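From: Stanton robotics club list
To: members
Subject: Re: Re: household task set, what counts as "done"?

sorry for the slow answer, typing this between lessons. Quoting the bit I'm replying to:

> Can somebody settle the cleaning task before we label any more. At the
> moment half of us stop the clip when the spraying stops and the other
> half when the wiping stops, so the lengths are all over the place. Also
> is it one task or two? The Skuvik rules just say "wipes a vertical
> surface" and leave it at that. And do we count the left hand if it's
> only holding the cloth? I've done 30 clips my way and don't want to
> redo them.

OK so. One task, two sub-steps, spray and wipe. They overlap and that's fine, the labelling tool lets you have both tracks running at once. Start when the bottle comes up, end when the cloth leaves the door for the last time. If the cloth comes off and goes back on within a couple of seconds, same wipe, don't cut it.

And yes, always label both hands. Cupboard doors are the best case we've got for it, cloth pressed on with the left, trigger in the right, streaks still all over the right hand door. If you only labelled the "busy" hand you'd lose half of what the arm has to learn.
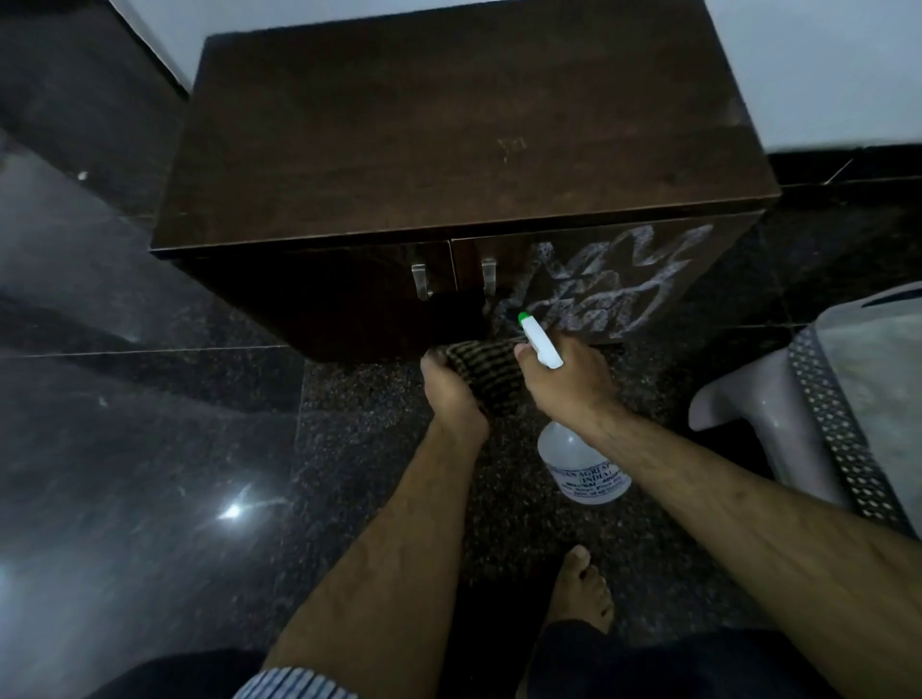
Filed under: Labelling / Two-handed tasks

Surface label for this one is "cabinet door, right". NOT "cabinet". The left door is a seperate surface even though the cloth is down near the join, I know it's fiddly. Handles get the obstacle tag, both of them, as the Oltorex arm has a habit of treating any bar shape as something to grab and we lost points for that in the practice round. Ignore the stool. Ignore feet as well, the tool sometimes suggests a box for them, just delete it.

Glare on shiny floor tiles: leave the flag on if it's there, the vision lot want those kept.

Your 30 clips, please don't redo them by hand. Put the end times in the sheet and I'll shift them with the script tonight. It worked on the table wiping batch, which was 191 clips, only a few came out wrong.

Where we are otherwise
- target for May is still 900 labelled, we're not close
- if each of us did 100 over the break we'd be fine, just saying
- Woo (the sim, for the new people) now loads two-arm tasks but crashes if there's no surface label, so fill it in
- liquid is not modelled. spray in Woo is just a trigger press and a cone, don't spend time on it

One thing I'm not sure of: whether "pressing cloth on door, not clear if it's moving" should be wipe or hold. I've been putting hold unless the next few frames show it move. If anyone feels strongly say so on the list before 6pm, after that I'm writing it into the guide as is.

Also the spare controller is missing from the blue box again, can it go back pls

got to run, will be in the lab from about four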